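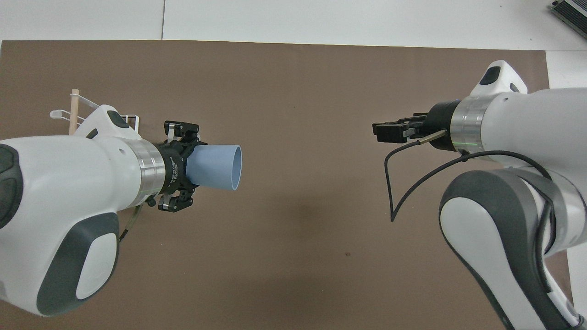

Figure 3. Brown mat on a pale tabletop, with the tabletop showing behind it.

Section 3: Setting Up the Table

This section covers leveling the Florngate work table, joining two tops, fitting the shelf, and laying a mat. Assemble the legs and crossbars first (Section 2). If your table came from the Petthorpe workshop already assembled, start at 3.1.

Tools: 8 mm hex key (supplied), spirit level, tape measure, soft cloth, masking tape. A second person is needed for 3.1 and 3.3.

CAUTION: The assembled table is heavy. Do not drag it by the top. Lift from the crossbars, one person at each end.

3.1 Choosing a place and leveling

1. Choose a flat, dry floor. Concrete, tile, and wood are all suitable. On thick carpet, put a board under each pair of legs.

2. Leave enough room behind the table to reach the rear bolts. You will need to tighten them again after the first month.

3. Lift the table into place with all four feet screwed fully in.

4. Lay the level along the front edge of the top. Unscrew the foot at the lower end until the bubble is centered. Turning a foot counterclockwise, seen from above, lengthens it.

5. Repeat along the back edge, then along both sides.

6. Press down on each corner in turn. If the table rocks, lengthen the foot that lifts off the floor, a quarter turn at a time, and check again.

7. Hold each foot still and tighten its lock nut up against the leg.

Note: Do not extend a foot beyond the groove cut in its thread. If the floor slopes more than the feet can take up, place a solid packer under the leg. Folded cardboard will crush.

CAUTION: The maximum load on a level table is 228 pounds, spread over the top. Do not sit or stand on it.

3.2 Fitting the lower shelf

1. Check that the leg bolts are tight. The shelf will not sit square on a loose frame.

2. Slide the shelf in from the front with the lipped edge at the back.

3. Rest it on the four brackets. If one corner sits high, loosen that bracket, let it drop, and retighten.

4. Push the retaining clips down over the shelf edge until they click.

The shelf can be fitted at either of two heights. Use the lower position if you sit at the table, and the upper one if you stand. Tables supplied under the Kyei name before March have one height only.

CAUTION: Store heavy items on the shelf near the legs. Keep liquids in closed containers.

3.3 Joining two tops

Skip this part if you have a single table.

1. Level both tables separately, following 3.1.

2. Bring them together so that the edges touch along their full length. Keep fingers clear of the gap.

3. Run your palm across the joint. If you feel a step, adjust the feet on the lower table only.

4. Fit the joining plates underneath (bag marked 2,959). Put in all the screws by hand before you tighten any of them.

5. Tighten the screws from the middle outward.

6. Check the level again across both tops.

Note: A fine line will remain at the joint. Do not fill it with caulk or glue. Filler hardens, breaks out, and scratches the surface when the tables are moved.

3.4 Laying a mat

A mat protects the top from blades, dropped tools, and hot tea mugs. Mats are sold separately. Any flat mat with a non-marking back can be used.

1. Unroll the mat on the floor, face down, and leave it overnight in a warm room. A mat that has been rolled for a long time may need two nights.

2. Wipe the tabletop with a damp cloth and dry it completely. Grit left underneath will mark the top.

3. Mark where the back edge of the mat will go with two short strips of masking tape. Measure both strips from the back of the table so that the mat lies straight.

4. Set the back edge against the tape and lower the rest of the mat toward you, smoothing it with a dry cloth.

5. Remove the tape the same day.

6. If the corners lift, weight them with books for a few hours. Double-sided tape may be used, but test it first under the table. Some kinds pull the finish.

A border of bare tabletop at the back is useful for jars, lamps, and anything else that should stay off the mat. Lamp clamps should grip the table and never the mat.

Note: Do not trim a mat while it is on the table.

3.5 Lamps and cords

1. Place the main lamp on the side opposite your writing hand.

2. Run cords off the back edge and down the inside of a rear leg. Use the cord ties in the small parts bag.

3. Leave a loop of slack near the floor so the table can be pulled forward for cleaning.

4. Plug lamps directly into a wall outlet or into a power strip fixed to the wall. Do not lay a power strip on the tabletop.

CAUTION: Keep cords out from under the feet and away from the front of the shelf.

3.6 Care

Wipe the top and the mat with warm water and a little dish soap. Dry both before covering them. Solvents, scouring powder, and wax polish will dull the finish and are not covered by the warranty.

Lift the mat every few weeks and let the table surface air. If water has run underneath, dry the back of the mat flat and away from heaters. Do not use a mat on a damp top.

Pale tops can change shade slightly where a mat has lain in strong sun. The difference usually fades once the whole top has been uncovered for a while.

3.7 Common problems

Table rocks after leveling
A lock nut has worked loose, or the floor is soft under one foot. Repeat 3.1 from step 6.

Shelf rattles
A retaining clip is missing or not fully down. Replacement clips are part 95.

Mat slides
Dust on the tabletop or on the back of the mat. Clean both and lay it again.

Step at the joint between two tops
One table has been moved since joining. Loosen the plates, level the lower table, and retighten from the middle.

Top creaks when leaned on
Tighten the leg bolts with the hex key, working diagonally from corner to corner.

For missing parts, write to Esi Issahaku at the Petthorpe workshop and give the number stamped inside the left front leg. Repairs and exchanges in Nallumdale are handled by Fuseini Bawa.

Section 3 revised 19 July 2025. Text by Samira Geagea, checked by Ekow Nyarko.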